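# The year I stopped measuring

27/12/2025. Leftovers gone, fridge nearly bare, and I'm supposed to have filed this before the holiday. So. Cooking by eye. How people lose it, how a few are getting it back.

I've been at it since September. One notebook, two aprons, far too many lentils.
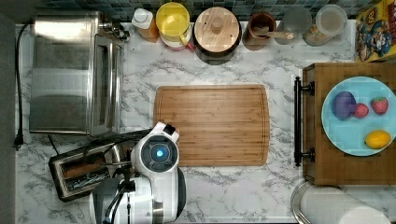
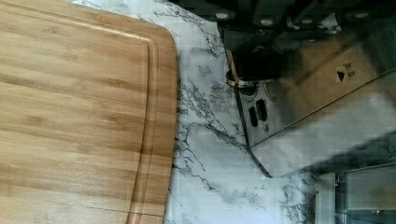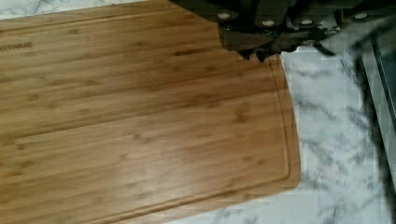
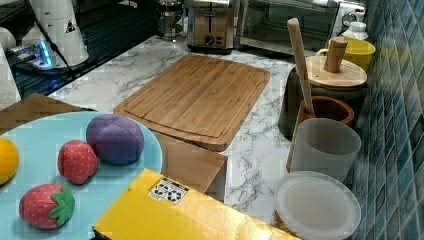

Start with my grandmother's generation, as everyone does. Handful of this, lump of butter the size of an egg. What size egg? She'd have looked at you as if you'd asked what colour the rain was. My mother bought scales. I bought better scales, then a second pair for yeast, then a thermometer that talks to my phone. By last summer I couldn't make a white sauce without checking a screen. I've been making white sauce for most of my life.

Hanna Wasilewska laughed at me for a good minute when I told her. She teaches evening cookery in a rented hall in Huvutley, twelve people to a class, no recipes handed out until the last night. Some never come back for the recipe. She takes that as a compliment.

"They arrive with pens," she told me. "First thing I do, I collect the pens."

First class is soup. Onions, carrots, whatever the market had. She tells you to salt it until it tastes of something and then walks off. Horrible. I stood over my pot like a man waiting for a bus. Too little, still too little, bit more, then all at once it was soup. I could have wept. The woman next to me oversalted hers and Hanna just threw in a potato and more water and told her she was now cooking for eight.

Second class, bread. I thought she'd give in here, because surely bread is sums. She did bring one bag of flour marked 500 grams, and we used all of it, so in a sense it was weighed. The water wasn't. You pour until the dough lets go of the bowl, mostly. Mine didn't let go of anything. Stuck to my sleeves, my watch, the tap. Flat loaf, good crust, ate the lot on the train.

There's a case against all this and I went looking for it. Jasińska, the bakery two streets from the hall, sells 836 loaves on a busy Saturday-type morning and weighs every single one. The head baker let me in at four, gave me a coffee and no sympathy. If one loaf comes out heavier than its neighbour, somebody complains, she said, and it's always whoever got the lighter one. Fair. She also admitted she's never weighed anything at home in her life. Her own pancakes she does with a mug.

A mug! Same mug for years, chipped, tide mark inside where the milk comes up to. I think the mug is the middle way, if anyone's after one. My aunt had a ladle. A reader in Pullach wrote to me that her family pass down a teacup with no handle and that it's the only thing her brothers argued over.

I did put out a small call for letters in the autumn and got 1233 back, which flattened me for a fortnight. Lots of rice. Rice is where people are proudest, the finger in the pan, water up to the first joint. Long fingers, short fingers, same rice apparently. Can't explain it and didnt try. Lots of people too who said they'd love to cook this way but are frightened of wasting food. I take that one seriously. A ruined tray of chicken is real money and you can't tell someone on a tight week to go and find their instincts.

Hanna's answer is to start with things that forgive you. Soup, stews, beans, salad dressing, porridge. Taste every few minutes, even when there's no point. Leave cakes alone, she says, cakes hold grudges. She weighs for cakes. I caught her at it, old spring scales from Waro with the needle gone stiff.

What changed for me is mostly the listening. Onions go quiet when they're ready for the next thing. Frying has a pitch. I used to have the radio on and the timer going and I missed the lot of it – years of noise from the pan and I never heard any.

Not all of it stuck. I still use the thermometer for pork. Still weigh coffee, don't write in. Custard I've scrambled four times and will be going back to the book for, probably this week, there's half a pint of cream that needs using adn a crumble with nothing to go on it.

Hanna's next course starts after the new year. Bring an apron and leave the pen at home, or she'll have it off you at the door. She's still got mine.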